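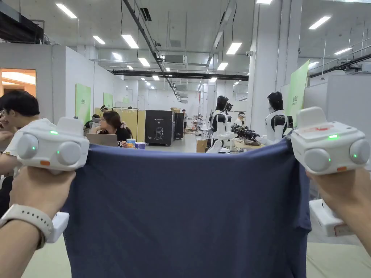
Most of the shirts that come back from our apartments are clean, a housekeeping lead in Andbridge told us, and they still look as if they had been slept in. The lead wanted one way of folding that everyone on a shift could learn in a morning.

Katlow publishes bed-top folding guide for rental housekeeping

ANDBRIDGE, September 20, 2026 – Katlow, a supplier of bed linen and laundry services to furnished rentals, has published a free folding guide for housekeeping staff. It is called the Igwe Method and covers shirts, T-shirts, pillowcases and flat cloths. The guide is 26 pages long and is meant to be used with a made-up mattress as the work surface.

Furnished apartments rarely have a laundry room with a proper folding table. Kitchen tables are often too small or in use, and floors are not suitable for clean laundry. The bed is usually the largest flat surface in the apartment, and the guide starts from there.

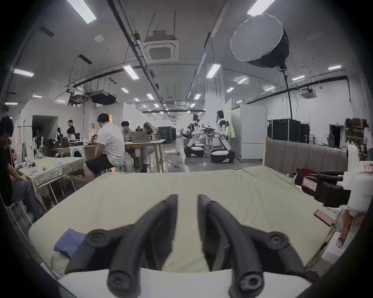
The first chapter deals with getting the bed ready. Blankets and pillows come off and the fitted sheet is pulled smooth at all four corners. Katlow recommends a light, plain sheet, so that hems and corners stand out against it. A blue cloth on a pale green fitted sheet, as seen here, is a good pairing for training new staff. The guide also asks staff to set aside one part of the mattress for finished pieces and to keep phones and keys off the sheet while they work.

Shirts take up the longest chapter. Each one is held up by the top edge and stretched sideways between both hands until the fabric hangs in a wide panel. It is then laid down, smoothed from the center outward, and folded in from the sides. The last fold brings the hem up to the collar. Staff are told to check the corners before that last fold, when they are still easy to fix.

Larger cloths are treated separately. Picking one up by the middle is fine for carrying it to the bed, but the guide has staff find two neighboring corners before they start to fold.
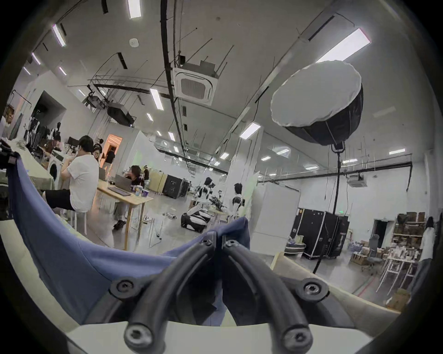 A large blue cloth gathered at the point where it is held.

The method was tested with Plurnerent, which manages 800 furnished apartments in and near Andbridge. Over the course of the trial, housekeeping staff folded 980 pieces using the draft chapters. Their comments led to two changes. The chapter on pillowcases was cut by half, and the drawings for shirts were made larger so that they can be read from the other side of a bed.

Plurnerent will use the guide in all of its apartments starting in October. Staff who already have a folding method they like may keep it for their own shifts – the guide is required only for new hires.

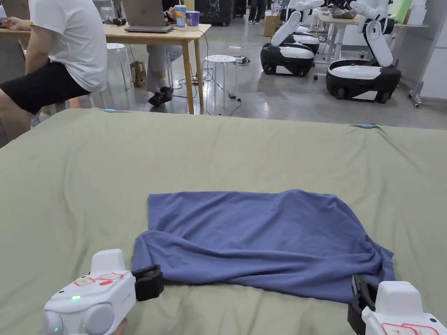 Blue cloth on a sage-green surface, with wrinkles at the lower left corner and right side.

The guide can be ordered in print or downloaded from the Katlow website at no cost. Print copies are spiral-bound and lie flat when open. Orders are limited to 2 copies per address. Housekeeping companies that need more should contact the Katlow office in Andbridge.

About Katlow
Katlow supplies bed linen, towels and laundry services to furnished rentals and small hotels. The company is based in Andbridge.

Press contact
Katlow Press Office, Andbridge
Printed copies of the guide are available to the press on request.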